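Guides > Virtual machines > Old systems > Part 3: Moving an old PC into a virtual machine

Home Guides Downloads Notes Contact

Search this site Enter keywords Go

Part 3: Moving an old PC into a virtual machine

By now you should have Tostix installed and one throwaway guest running (that was Part 2). In this part we'll take a real, physical machine with Windows 2000 on it and bring it back as a guest. I've done this with my own old desktop, a beige thing I called Grunach, and every step below is one I took on it, including a couple I had to take twice!

Before you start

You'll want these close by:

- the old PC, still able to boot
- its administrator password (go find it now, I'll wait)
- an external USB drive with at least 60 GB free
- the Phromma boot CD you burned in Part 1
- your install CD and its product key, in case Windows asks

Caution: Copy anything you can't stand to lose onto a separate disk first. Imaging only reads from the old drive, but an old drive can pick that very afternoon to die on you.

Step 1. Clean up the old machine

1. Start the old PC normally and log in as administrator.
2. Empty the Recycle Bin and the Temp folder. I got 400 MB back this way.
3. Uninstall the graphics card tools and any sound card control panels. Leave the plain drivers alone for now.
4. Open Device Manager and find the entry for the disk controller. If it says anything other than "Standard Dual Channel PCI IDE Controller", choose Update Driver and pick the standard one from the list.
5. Shut down. Don't restart, just shut down.

Note: Number 4 is the one I skipped the first time. My guest got halfway through its start screen and then gave me a blue screen with INACCESSIBLE_BOOT_DEVICE on it, and I had to put the old box back together on the kitchen floor and do the whole thing over.

Step 2. Make the image

1. Plug in the USB drive, put the Phromma CD in the tray and power on.
2. At the menu, choose Disk to File. (Disk to Disk is right next to it and does something very different, so read the line twice.)
3. Pick the internal disk as the source. Check the size shown against what you know about your disk.
4. Pick the USB drive as the target and give the file a short name with no spaces.
5. Leave compression off. It saves room but Tostix can't open the compressed kind.
6. Press F10 and go do something else. Old USB ports are slow - mine took all evening.

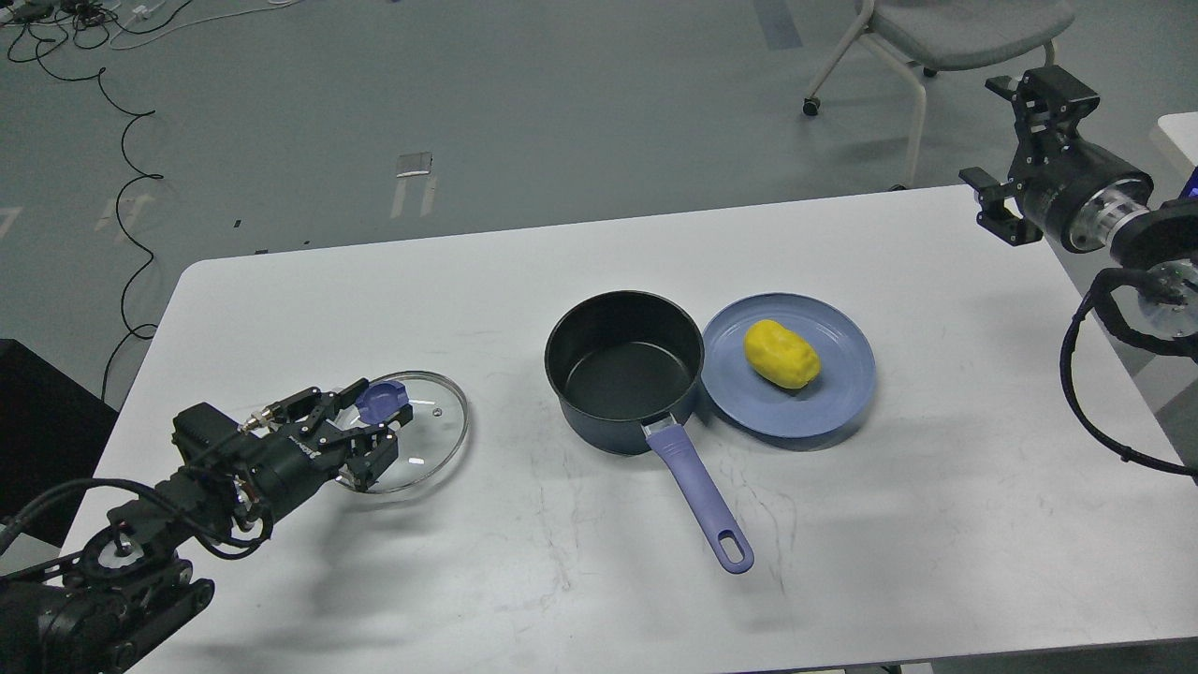
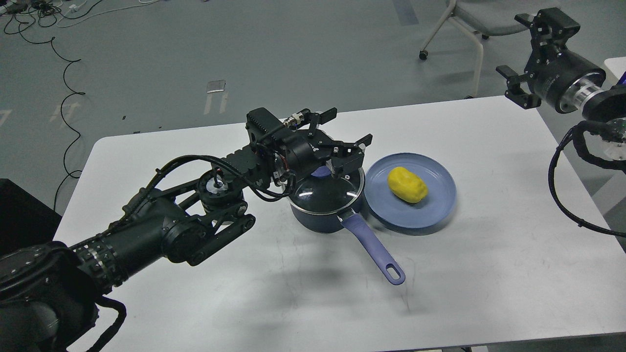
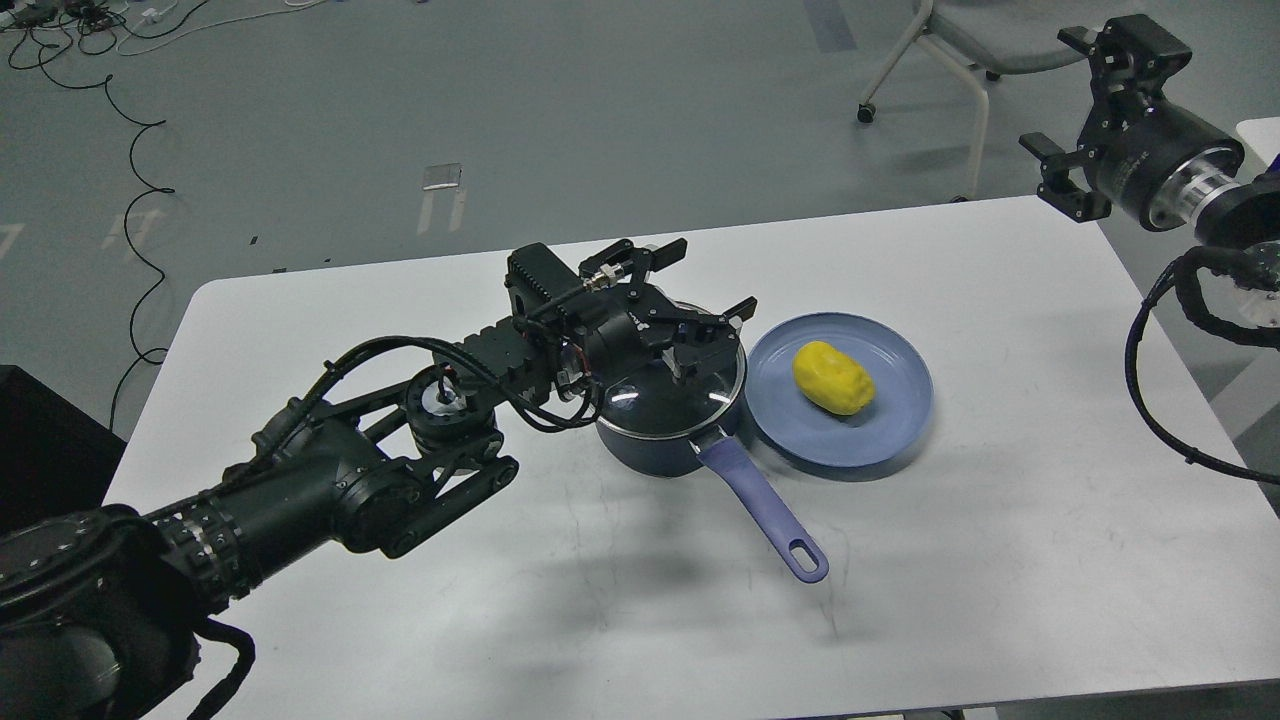
Once the progress bar is gone, wait for the word DONE and the file size underneath it. If the size is zero, the USB drive is probably formatted as FAT32 and the image was too big for it. Reformat as NTFS and run it again.

Step 3. Build the guest

1. In Tostix, choose New Guest and then Use Existing Disk.
2. Click Import and point it at your image file. Tostix writes its own copy, so you need the space twice over on the host.
3. Set memory to 200 MB. You can go higher later, but start small until it boots.
4. Set the disk type to IDE. The default is SCSI and an older guest won't have a driver for it.
5. Give it one processor.
6. Turn the network adapter off for now.

Caution: Please keep that adapter off until you've decided how you want to handle security. A system this old gets no updates, and I wouldn't let mine anywhere near the open internet. Host-only networking is fine for moving files.

Step 4. First boot

1. Start the guest and keep your hands off the keyboard. Windows will find a whole heap of new hardware and pop up one box after another.
2. Let each box finish. If one asks for a file, point it to the install CD.
3. Say yes to the restart it asks for at the end.
4. After the restart, open the Guest menu and choose Install Tostix Tools. You'll get a proper mouse pointer and a bigger screen.
5. Restart one more time, then take a snapshot and call it "clean".

If the screen stays at 16 colors, the old graphics driver is still hanging around. Boot into Safe Mode, remove it from Device Manager and install the tools again. Waraporn Saengthong wrote in to tell me that on her Goltau laptop the hotkey driver caused the same trouble, so try removing that one too if you have it.

Note: If the guest's clock runs fast, tick Sync Time with Host in the guest settings. Mine gained whole minutes while I was eating lunch.

Hang on to the original image file until you've used the guest for a couple of weeks. In Part 4 we'll set up the shared folder and get the old printer going.

Last changed: Tuesday, May 12, 2020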